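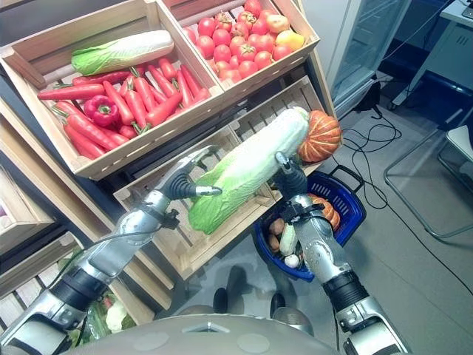

Strand
dataset maintainer and subtitle nerd

Zosedis Film Captions, README

Hi! I watch a lot of old comedies with the captions on, and I started saving the text in January (mostly to settle arguments about who said which line). It grew, so now it's a dataset.

What you get: captions from 86 public domain movies, one plain text file per movie, plus titles.csv with the title, year and running time. Silent films have their title cards typed out by hand – by me, so please forgive the typos.

Known problems: 7 files still drift out of sync after the reel change, and 2 have no song lyrics at all. Sound effects are in square brackets everywhere except the Jamunard batch, which uses parentheses. I keep meaning to fix that!

Use it for anything you like. If you find a bad line, send me the file name and the timestamp and I'll patch it in the next version.

Last updated: Sunday, March 29, 2020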